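4.2 Geração das cenas e protocolo de coleta

O projeto foi desenvolvido na disciplina de Robótica Móvel e Manipulação do campus Stendelholm, por equipes de 3 estudantes. Cada equipe recebeu uma cópia do ambiente simulado Zestora e a tarefa de treinar um estimador de pose de preensão apenas com imagens sintéticas. Os objetos provêm do conjunto Gilier, em versão de malha reduzida — decisão tomada para que as simulações coubessem nos computadores do laboratório.

Foram executados 662 episódios, dos quais 400 compuseram o conjunto de treinamento. Os demais foram divididos entre validação e teste, sem repetição de sementes aleatórias. Em cada episódio variaram-se a posição inicial dos objetos, a textura da superfície de apoio e a intensidade da iluminação.

As condições de baixa luminosidade concentraram a maior parte dos erros de segmentação, sobretudo quando objetos escuros se sobrepunham ou quando o contorno de um dedo da garra se confundia com o do objeto (Figura 3).
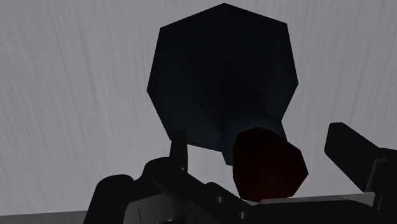
Figura 3 — Cena simulada com iluminação reduzida: objeto facetado vermelho-escuro entre os dedos abertos da garra.

Para atenuar o problema, adotou-se a normalização de contraste proposta no relatório interno de Janjua, aplicada antes da extração de bordas. Os limiares foram mantidos fixos para todas as equipes.

Contato: Laboratório de Robótica, Stendelholm | Voltar ao topo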